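Stincombe Shared Workshop
Minutes of the arm build meeting, February 11, 2018

14 comments | 3 shares

Apologies: the usual, plus Nasr, who sent a text consisting of the word "van".

Minutes of the last meeting
Agreed as accurate, apart from the line saying the wrist would be "done by Tuesday week", which Declan Ashby asked to have struck out. It was left in.

Arm
Declan reported that the shoulder no longer groans when the arm comes down over the table. It now clicks. Opinion was divided on whether a click is better than a groan, and the discussion took longer than the repair did. He will open the joint again before the March meeting and look at the bearing, which he should have done the first time (his words, minuted at his request).

The new control program is called Kollemwood. Declan was asked why and said all the good names had gone. It runs one move at a time and waits for a key press between each, so clearing a table takes as long as a decent film. He would like to take the key press out. The meeting would like him to leave it in.

Crockery
The plates and bowls stay on the green cloth for now. A request to try proper china was turned down without a vote. Bowls are still harder than plates, and the cup is harder than either once it goes over on its side. Declan thinks the answer is a softer fingertip. Someone suggested the answer was to stand the cup up, and was thanked.

Cables
Raised again. Raised, in fact, at every meeting since the project began. Anyone adding a cable is to label both ends — a strip of masking tape will do, and "mystery" is not a label.

Money
The Grurkier fund stands at 1169 pounds against a target of 2000. A second-hand motor controller would take a fair bite out of that. Agreed to wait until the click has been explained, in case the click is the controller.

Any other business
The kettle is not a workshop tool and is not to be used for softening tubing.

Next meeting in March, date to follow when Declan has found his diary.

Related items
Minutes: the great tubing debate
Lathe rota and who keeps ignoring it
Wanted: soft rubber, any colour
Open evening: what to bring, what to leave in the car
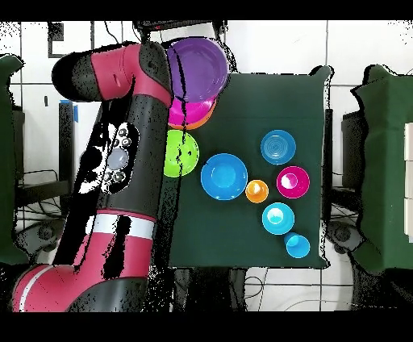
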